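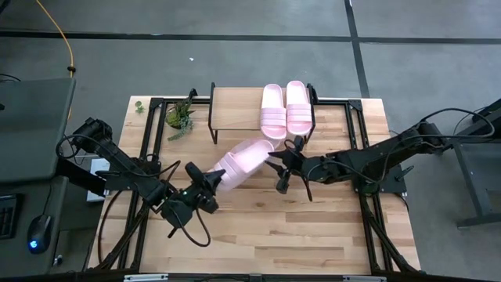

FOR IMMEDIATE RELEASE

Stallel Report Asks What a Scouting Combine Score Is Really Worth

Independent review of 119 college basketball prospects finds little link between drill results and who stays on a pro roster

13th May — Every spring, college basketball players line up in front of people with clipboards and jump as high as they can. The numbers go up on a screen, the numbers go out to the press, and by the next morning some young man has "shot up the board" on the strength of an inch and a half. Stallel, an independent sports research shop, today released a report that asks whether any of this deserves the attention it gets.

The short answer from the authors is: not much of it.

The report, titled "Measured Twice," follows 119 prospects who took part in private pre-draft workouts and regional combines. Of those, 73 signed some kind of professional contract, at home or overseas. Only 49 were still on a roster at the start of their third season. The authors compared those 49 players with the rest on vertical jump, lane agility, sprint time, standing reach and a set of shooting drills.

Standing reach helped a little, as most coaches would have guessed. The shooting drills helped less than expected. The vertical jump, the number most likely to end up in a headline, told the authors close to nothing about who would last.

"We were told for years that the testing keeps getting better, so we went looking for the better," said Sunee Nuchit, lead author of the report. "What we found was a lot of very exact numbers. Exact is easy. I can measure your shoelaces to the millimeter and it won't tell me if you can guard a pick and roll."

The report is just as hard on the mock draft business. Stallel tracked 11 public mock drafts from the week before the combines to the morning of the draft. All of them moved players up after strong test results. The players who gained the most ground that way were no more likely to be on a roster three seasons later than the players they had jumped over.

Cledwyn Gwynne, a former college assistant coach who reviewed the findings before release, said the results match what he saw from the bench, though he has doubts about how many front offices will want to hear it.

"A team spends a lot of money to fly people in and test them," Gwynne said. "After that, you're going to use the numbers, because you paid for them. I've sat in those meetings. A kid who played 30-some games of film in front of us got dropped for one bad afternoon in a gym with no crowd. Then we all acted surprised when he turned out fine for somebody else."

A Look at the Scoring Products

Part of the report deals with the growing number of companies that sell a single "draft score" to teams, agents and, more and more, to families. These scores blend test results, college statistics and interview grades into one number. The sellers rarely say how the blend is made.

Stallel asked two of them, Tekar and Pulitz, to share past scores for the players in the study. Pulitz handed over its full list. Tekar provided scores for first-round picks only, which the authors chose not to use. A score that can only be checked on players everyone already liked is not much of a check, the report notes.

On the Pulitz list, the top-scored players did last longer than the bottom-scored ones. But the score did no better than a much simpler guess based on a player's age and college minutes. The authors say this doesn't prove the product is worthless. It does raise the question of what a buyer is getting for the fee.

Shahab Talebi, who handled the data work, cautions against swinging too far the other way.

"I don't want a press story saying testing is junk," Talebi said. "Our group of players is small. Some of these guys got hurt, and no drill sees that coming. Some went overseas for good money and were happy to go, and we count that as a roster spot, but another study might not. I'd like people to be as suspicious of our numbers as we are of theirs."

What It Means for Players

The authors are most worried about the cost to the players themselves. Private combine training can run for weeks, and the families interviewed for the report often paid for it before any agent was involved. Several said they had been promised a jump in draft position. None had been shown any record of how earlier clients had done.

Mitra Vahidi, who ran the family interviews, said the sales pitch was nearly the same each time.

"They hear about the one player who trained there and made it," Vahidi said. "They don't hear about the others in the same gym that May. When parents asked for the full list, the conversation got short."

The report suggests that players and families ask any trainer for results from every client in a given year, and that they get the answer in writing. It also asks combine organizers to publish complete results, including for players who are never drafted, so that outside researchers can check the claims made about them. So far no organizer has agreed to do so.

"Measured Twice" was paid for by Stallel from its subscriber income. Rostam Daneshvar of Ahmadpour, a sports law practice, gave unpaid advice on the handling of player records. No team, league, agent or testing company had a say in the findings. Pulitz was given a copy of its section before release and asked for two wording changes. One was made.

About Stallel

Stallel studies how sports teams and leagues make decisions, with a focus on drafting, contracts and player development. Its reports are sold by subscription, with summaries free to the public. The full data tables for "Measured Twice," with player names removed, are available to reporters and researchers on request from the Stallel press office.

###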